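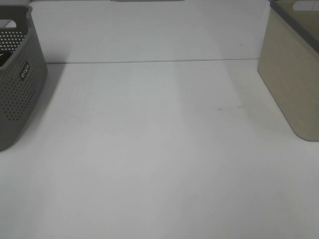 Figure 1. White table and back panel, with the perforated gray basket at left.

Do Storage Baskets Make People Tidier? A Small Test of a Large Claim
Yutong Zhong and Wahyudi Tambunan
Home and Work Spaces, final project report
21 Mar 2025

1. Why we picked this

Most of the organizing advice we read for this course says the same thing: give every item a container and the mess will take care of itself. The Kovitz guide, which was on our reading list, goes as far as saying that a table with a basket at each end "cannot stay cluttered." We had doubts. Both of us own baskets and neither of us is tidy.

Our question was narrow. If people sort small household items off a white table, do they do it faster or better with baskets than with marked areas on the tabletop?

2. Setup

We kept the table plain on purpose. It has a smooth white top and a pale panel behind it, so there is nothing to look at except the items and the containers. The top has a few faint smudges and a couple of small brownish marks right of center. One reader of our draft asked if those could have served as a guide for where to put things. We doubt it, but we did not test it.

The basket at the left is dark gray plastic with small round holes in the walls and a solid rim. You can't see much through holes that size, and this mattered more than we expected (section 4).

3. Method

We ran 52 trials with six people. Half of the trials used containers and half used areas marked with paper tape. Items came from a pool of 200 small things such as clips, socks, batteries and spoons. In total we logged 2546 placements. Each one was scored as correct, wrong or unsure, and we both scored every trial separately.

4. Results

People were a little faster with containers. They were also a little less accurate. With tape, a wrong item sat out in the open and often got moved. With baskets, it went under the next thing and stayed there.

Wahyudi reads this as evidence that baskets hide mistakes. Yutong thinks it only shows that people rush when they can drop things. Our data can't settle it, and we would rather leave both readings in.

5. Problems

Six people is a small group, and all of them were classmates who knew we were skeptical. The Vateo scoring sheet we borrowed has no box for an item that gets moved twice, so we wrote those in the margin and scored the final position. We also never tried a clear bin, which is the first thing we would add if we repeated this in October.

We found no support for the line from Kovitz. It may be true over months in a real home, but the guide gives no numbers and we couldn't find any elsewhere.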